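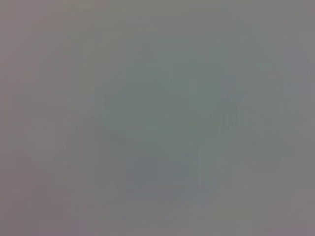 *Photo: Bart Boersma*

April 1, 2023

**Brandley footpath to close for drainage work**

The riverside footpath between Brandley and the Cloutier allotments will be shut from the second week of May while a new drain is laid under the lower field. The parish council agreed the closure at its last meeting and expects it to last up to 9 weeks.

Walkers will be sent along Mill Lane and back down through the churchyard. The detour is longer and has steps at the churchyard end, so anyone with a pushchair or wheelchair is advised to stay on Mill Lane as far as the bus shelter and cross there. Signs will go up at both ends of the path before the work starts.

The lower field has flooded most winters since the old clay drain gave way. Water sits along the fence line and runs across the path near the second gate, where the surface has broken up. A repair with crushed stone was tried two years ago but the stone washed into the ditch the following winter and was not replaced.

The new pipe will run for 80 metres from the field gate to the outfall below the weir. Contractor Makitz will dig the trench from the field side and bring its plant in through the farm entrance, which the landowner has agreed to. No lorries will use Mill Lane. Work will be done on weekdays only and will stop by late afternoon.

Two willows close to the outfall will be cut back hard before digging begins. The council had been asked to remove them but decided against it after looking at where the roots lie. The hawthorn hedge on the allotment side will not be touched, and the contractor has been told to leave a strip of rough grass along the foot of it.

Allotment holders will keep their access throughout. The main gate on Cloutier Road stays open and the water supply is not expected to be affected, apart from one morning when the standpipe by the lower plots has to be moved. A notice with the date will be pinned to the board by the sheds. There are 76 plots on the site and the waiting list remains open.

Residents raised three points at the meeting. One asked whether the extra water reaching the river would make matters worse for the houses at Floltness, further downstream. The council said the drain would carry the same water that already runs off the field, and that the outfall had been placed where the bank is highest. It has written to the Floltness residents' group with a copy of the plans.

Another resident wanted to know why the work could not wait until the autumn. The clerk replied that the ground would be too soft for the digger by then and that the price had been fixed for this summer only. The third question was about dogs. The field will be fenced off, including the part often used for exercising them, and owners are asked to use the recreation ground instead and to keep to the marked side during cricket matches.

The path itself will be resurfaced once the pipe is in and the trench has been filled. The council had hoped to widen it at the same time but the extra cost could not be met this year. The section by the second gate will be raised slightly and the gate rehung, as it has dropped on its hinges and drags on the ground. The bench nearby is to be taken away during the work and put back in the same place.

Grass seed will be sown over the trench when the fencing comes down. That part of the field may stay roped off for a few weeks more to let it grow, but the path will be open to walkers by then.

Plans can be seen at the parish office during normal opening hours, and a copy is kept behind the desk at Brandley library. Comments on the detour should be sent in writing to the clerk before the end of the month. Comments on the design of the drain can no longer be taken, as the contract has been signed.

The next meeting of the parish council is in the village hall at 7.30pm. Also on the agenda are the renewal of the grass-cutting contract, a request for a mirror at the bend on Mill Lane, and the state of the noticeboard outside the shop.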